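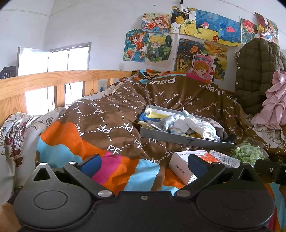

The robotics club at Nivevwood has 12 members, and this term they gave themselves one task only: to put small things from a bed into a box. I asked the student who leads the data group why they chose something so modest.

"Because at home it is not modest," she said. "On the table in our club room everything stands straight. On a blanket, a carton sinks a little, it turns, it hides behind a fold. We wanted to have these difficulties from the beginning."

The project is called Trarunis. The members take hand-held grippers home, pick things up with them, and bring back the recordings. In the first month they collected 163. By August the number was 1011, and then the club began to sort them, which she described as the boring half of the work.

"We threw away many," she said. "Somebody moves too fast, or closes the fingers before they are at the object. I did this also. My first 40 were all too fast."

I was curious which objects are the most difficult. She answered without thinking — the soft ones.

"A carton has edges, so you know where the blue pads should go. Cloth has no edges. And a bag with small pieces inside changes its shape when you press it." 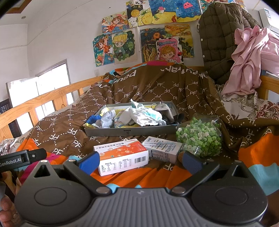 Cartons, a clear bag and a box of mixed fabric items on the duvet.

The rules of the Jayawardena student competition, where the club will present its work, ask for a written report together with the recordings. For her this is harder than the gripping.

"We must explain every decision, for example why the box is shallow. I had to think for a long time! We took it so the hand can come from the side."

Their second project, Horno, will begin after the competition. It is about folding, and she does not want to promise anything yet. "First we finish the report," she said. "We have the introduction and two pages of tables."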